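This is the data behind the Brukness jersey number project, and I'm so happy it finally has a proper README. It covers college football uniform numbers in the Pramura League: who wore what, for how long, at which position, and what they did on the field while wearing it.

If you've ever argued over which number has had the best run at your school, these files are for you!

## What's in the folder

- `players.csv` has one row per player per season (1,274 rows)
- `numbers.csv` has one row per number per team, with career totals rolled up
- `changes.csv` lists every number switch I could confirm (323 of them, and I love this file the most)
- `notes.txt` holds the odd cases, in the order I ran into them

All 12 league teams are in there. Merrick College goes back the furthest because its game programs were scanned years ago and the scans are wonderful. Tiklow State is thinner in the early seasons, so please look at the `source` column before you compare those two.
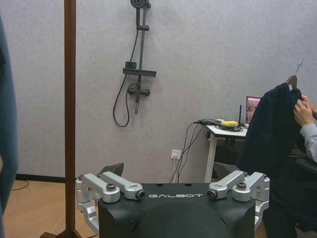
The rows for kickers and punters need a little care. Several teams let a kicker share a number with a defensive player, which is legal as long as both aren't on the field for the same play. Shared numbers have `shared = 1` and each player gets his own row. If you sum touchdowns by number without grouping by player first, you'll still get the right total, but your player counts will come out high.

## Columns in players.csv

| Column | Meaning |
|---|---|
| `team` | Short team name, lower case |
| `season` | Year the season started, even for bowl games in January |
| `number` | Stored as text, so 0 and 00 stay separate |
| `name` | As printed in the final roster |
| `pos` | Position at the last game played |
| `games` | Games played, bowls included |
| `td` | Touchdowns scored, by any method |
| `shared` | 1 if someone else had the number that season |
| `source` | `program`, `roster` or `newspaper` |

Passing touchdowns go in `td_pass`, which is filled in for quarterbacks and for the handful of running backs and receivers who got to throw one on a trick play (go look at number 46 for Tiklow, it's a blast).
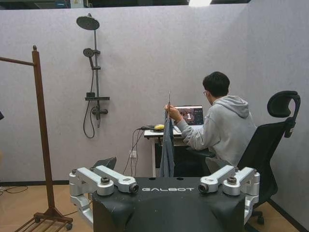 Saskia McKinnon

I started collecting these in a notebook, and the early choices still show. Injured players stay in if they dressed for one game. Players who redshirted and never dressed are out, even when the roster gave them a number. A player who switched numbers mid-season gets two rows, split at the game where the new jersey first appeared, and the same switch is listed in `changes.csv`.

## Known problems

- Two-way players are listed at one position only.
- Newspaper box scores sometimes disagree with the program. I went with the program and put the other version in `notes.txt`.
- Suffixes like Jr. and III come and go between seasons. Match on `player_id`, never on `name`.
- Bowl game stats are missing for any team whose bowl was played in December before the stat sheets went online. I'm working on those now and would be thrilled to get help.
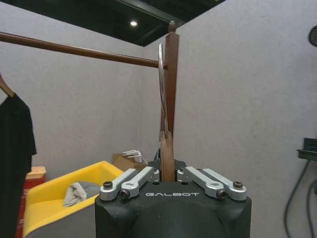
## Sending a fix

Open an issue with the team, season and number, plus a link or scan of where you found it. A phone picture of an old program page is perfect. Small fixes usually go in with the next update, and your name goes in `thanks.txt` unless you'd like to stay out of it.

Use the data for anything you want, and if you make a chart, please send it to me!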